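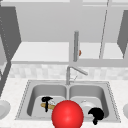
Code of practice asks for clearer labels on simulated robot trials

Nov 19, 2022

Robot developers should state plainly which of their results come from computer-rendered scenes and which come from physical kitchens, according to a code of practice published by the Gillmont standards group.

The code covers household tasks such as clearing a sink. It has 16 clauses, two of them new since the draft circulated in August. One says that any marker or overlay added to a simulated view must be explained in the test record. The other asks for failed attempts to be kept and reported alongside the rest.

Brendwood and Pappas, which both build software for domestic robots, have said they will follow the code. Unard has asked for more time – it wants to check 367 older trial records before signing.

The code is voluntary. Firms that adopt it have 11 months to bring their paperwork into line, and the group will then publish a list of those that have done so.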